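Cleaning Small Countertop Accessories

Napkin holders, trays and canisters collect a film of grease and dust that a quick pass over the counter does not remove. The method below suits glossy plastic and glazed ceramic. Do not use it on bare wood or unlacquered metal.

What you need

Two microfiber cloths, one for washing and one for drying
Spray bottle with diluted all-purpose cleaner
Shallow tray to hold the bottle
Soft toothbrush

Step 1. Mix the cleaner

Use 10 ml of concentrate to 2 cups of lukewarm water. A stronger mix leaves streaks on gloss surfaces. Label the bottle if it previously held something else.

Step 2. Clear the area

Move food and dishes off that part of the counter. Shake crumbs out of the holder over the sink. Napkins can stay in if they are clean and you are only doing the outside - otherwise take them out.

Step 3. Spray the cloth

Apply the cleaner to the cloth, away from the napkins and any wall outlet. The cloth should be damp but not dripping. Fold it in quarters so that you have several clean faces to work with.

Step 4. Wipe the outside

Hold the piece down with one hand flat across the top and press the cloth against the side with the other. Work from the top edge down to the base. Turn the piece and repeat, changing to a clean face of the cloth when the first one looks gray.
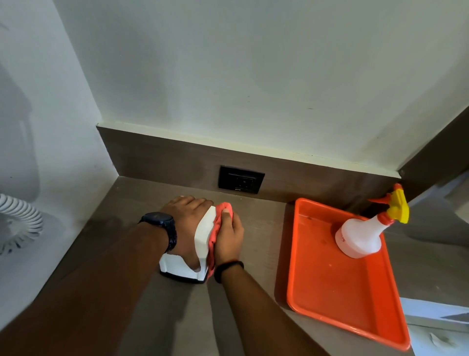

Step 5. Clean the base seam

Run the damp toothbrush along the joint between body and base, then wipe up what comes loose.

Step 6. Dry and replace

Buff with the second cloth. Wipe the counter underneath and let it dry before putting the piece back.

Text: Rui Gouveia
Last revised 2019-03-25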